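Teaching the arm to put a barbell collar on - do I guide it by hand or drive it remotely?
Posted in Hobby Robotics by Kelechi Akpan

Hello all, hoping someone has been here before me. I'm part of a small project at Ominholm and we want an arm with a two-finger gripper to tidy up after people lifting weights. Plates can wait. For now I just want it to take a clamp collar and slide it on to the end of a bar.

I've been holding the arm by the wrist and pushing it through the move. I've done 40 of these and the playback is rubbish - it gets the collar to the bar and then jams it on at an angle, every time in a slightly different way. My colleague reckons we should drive it from a second arm instead. Is that worth the bother, or do I simply need more goes? Also, how do you get the lever open with one gripper? I'm stumped.

2 replies

Salamatu Oyelaran
More goes. 40 is nothing, we did 2000 for a drawer.

Ynyr Jenkins
I'd hold off on the 2000! I had much the same trouble at Clellov with pipe fittings, and a good part of it was me. When you push the arm along by the wrist you're also leaning on it, and you feel the collar catch through your own hands and wiggle it without thinking. If all you record is joint positions, none of that wiggle force gets saved, so the playback has the path and no idea how hard to press. Also check your camera view. Mine had my elbow in most of the recordings, and of course the elbow wasn't there on playback (I felt very silly).

Driving from a second arm fixes the elbow. It doesn't fix the feel unless your setup pushes back at you, and the cheap ones don't. I still prefer it, but give yourself a couple of evenings of being terrible at it first, and bin those recordings.

As for the lever, I'd do the job yourself a few times and watch your hands before you touch the arm again. I wrote a bit about this in March and I'll paste the useful part in. 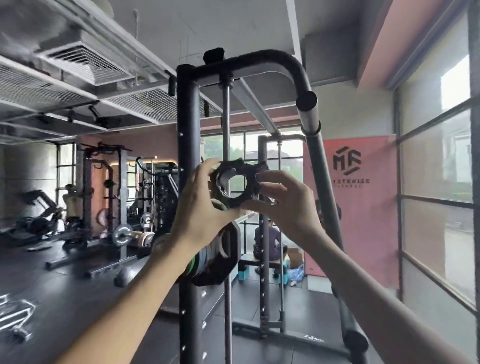 Two hands on a collar, by the power rack
Words: Ynyr Jenkins | Filed under: showing by hand | 31 Aug 2023 (updated)

Look at how the work is shared out. The left hand has its fingers curled round the rim, and the right has the other side and the lever arm in a pinch. Your single gripper is being asked to do both jobs. So either give it a second arm, or build a little stand that grips the rim while the gripper deals with the lever, then let it pick the collar up already open.

The big hole in the middle helps too. Start each recording with the hole roughly facing the bar end, then shift the start a little each time - a bit left, a bit low, a bit tilted. I got further with 31 varied starts than with a great heap of identical ones. And do record some where it catches and you back off and try again, or it'll never learn to back off.

Kelechi Akpan
Brilliant, thank you both. I do lean on it, I'm sure of it. Going to try the stand first and then see if I can borrow a second arm.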